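Building Materials 2, handout for week 6
Interior doors: cores, weight and hanging
Marcelino Collado, Prosstead
11 November 2020

Please read this before the workshop. The part on hinges was already given in March, so I repeat only the main points.

1. Sizes
In our exercises the door leaf is 800 mm wide, or 700 mm for small bathrooms. A narrow leaf is easier to hang, but a wheelchair user will have difficulty to pass. Always measure the opening at the top, in the middle and at the bottom, and write down the smallest measure.

2. Cores
A hollow core door has a light filling, often of paper honeycomb, between two thin skins. A solid core door is heavier and stops more sound. The sample from Villalobos that we keep in the store is solid and weighs 37 kg. Two persons must carry it.

3. Hinges
Light leaves take two hinges. For the Villalobos leaf we will use three. The colour of the screws should match the hinge, and the pilot holes come first.

4. Finish
Paint both faces and all the edges, also the bottom one. An unpainted edge takes in moisture and the leaf can bend.

For the exercise, use drawing 381 from the Clister folder.
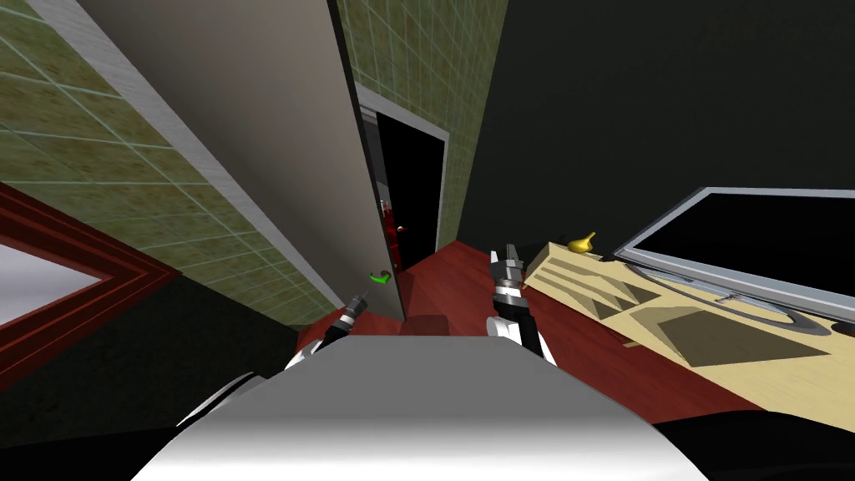 Why do we put a third hinge on a heavy door?
The third hinge shares the load and helps to keep the leaf straight, so the top hinge is less likely to pull out of the jamb.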